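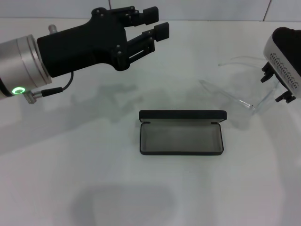

Chapter 4
A Day at Plutbridge: Grasping Things That Don't Want to Be Grasped

Before you read: think of three things you picked up this morning without looking at them. Write them down. You'll need the list in Section 4.3.

I went to my first robot open day expecting noise. I'd taught mechanics for years, I'd read the papers (well, the abstracts), and somewhere in my head a robotics lab was still a place with sparks and yellow cages. What I got at Plutbridge was a quiet room, a white table, and a pair of clear plastic eyeglasses that kept a whole crowd of grown adults standing on tiptoe.

The job on show was putting glasses and their case together with two arms. That's it! You open the case, you get hold of the glasses, you lay them in. If you wear glasses you do this every night, probably half asleep, possibly with a toothbrush in your mouth. I leaned over to my colleague Joanne Heywood and whispered that they could have picked something harder. She wears glasses too, and she gave me a look I've had to think about since.

Here's what I had missed. Clear plastic has almost nothing for a camera to hang on to. Stand at the right angle and you see a faint gray line where the edge of the temple arm runs, and then you move your head and you've lost it against the tabletop. The case is much kinder. It's black on the outside, it has corners, and it stays put while you think about it. So on one small table you have an easy object and a nasty one, and the robot has to deal with both before anybody gets to clap.

Bakari Mutiso ran the demonstration, and he was good at it, mostly because he didn't mind silence. He would start a run, step back, and let us stare. When somebody asked why the arm was hovering, he asked them what they'd do if they had to pick up a glass straw from a white plate wearing oven mitts. "You'd hover," he said. I have stolen that line for every lecture since.

4.1 Two kinds of looking

The next thing I learned that day I learned from a monitor off to the side, which most visitors walked straight past. Bakari had put up what the cameras were sending back. The view from up high was lovely. You could follow it like television. Then he switched to a camera down at the gripper, and a woman behind me said "Oh, is it broken?"
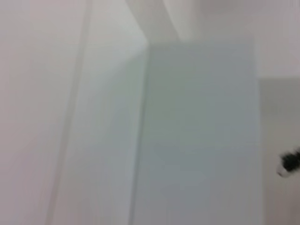
Figure 4.2. View from a camera at the gripper. Photo: Plutbridge open day, courtesy of Yusri Wattimena.

It wasn't broken. A camera down there moves when the gripper moves, and it sits close to everything, so a swing that looks gentle from across the room smears the whole picture. Try to say what you're seeing in Figure 4.2. I've looked at it far too many times and I can give you pale surfaces, a big gray-blue panel, and something small and dark with a light tip poking in on the right. A marker? A brush? I've changed my mind twice, and I was in the building.

Now put yourself in the place of a program that has to decide where the fingers go next. The high camera gives you the layout of the table, but it may lose the last half inch, especially when the gripper's own body gets in the way. The low camera is wonderful for that last half inch, as long as you hold still or move slowly enough for it. Neither one would make me comfortable by itself. We'll call these the overview camera and the wrist camera for the rest of the chapter, and you'll want to keep straight which one a given measurement came from.

Motion blur gets its own treatment in Section 4.4, with the arithmetic. For now a rough feeling will do. Blur gets worse when the camera moves faster, when the shutter stays open longer, and when the thing you're looking at is closer. Hold your phone near a page of this book, sweep it sideways, and take a picture. Then do the same thing pointing at a tree across the street. There's your wrist camera and your overview camera.

4.2 What the fingers know

Tianyou Long, who had built a good part of the setup, let a few of us stay on through lunch and ask rude questions. Mine was about force. How hard do you squeeze a pair of glasses?

He answered by handing me a spare pair and telling me to pinch the temple arm, lightly, then harder, until it started to bow. You feel that right away, in your fingertips, long before you see it. A simple parallel gripper has two fingers that close toward each other, and unless somebody gives it a way of sensing contact, all it knows is how far apart the fingers are supposed to be. If the object is thinner than expected, the fingers close on air. If it's thicker, the motor keeps pushing.

The team had logged 400 attempts in the run-up to the open day, and Tianyou let me copy out his notes on 33 that went wrong. We'll work through those in Section 4.5, and I promise they're more fun than they sound. My favorite entry reads, in full, "held the shadow." I asked about that one. The gripper had closed very neatly, very confidently, on a soft gray line next to the glasses.

A word on vocabulary before we go on. When I write grasp, I mean the fingers are in contact with the object and it moves when they move. When I write pick, I mean the object has also left the table. The two get mixed up all the time in ordinary talk (I mixed them up all that morning), and a log sheet that doesn't separate them is close to useless.

4.3 Your turn

Get out the list you made at the start. For each object, answer in a sentence or two.

Could you find its edges in a photo taken against a white table?
Which part would you grip, and would it bend?
Does it matter which way around it ends up?

Then pick the worst of your objects and try it with a pair of kitchen tongs and one eye closed. Keep a tally of grasps and picks over 18 tries. Students who skip this exercise tend to get Section 4.5 wrong, so please do it, even if your roommate laughs at you.

We'll start the real work with the easy object, the case, and come back to the glasses once you can describe where a rigid box sits on a table using three numbers.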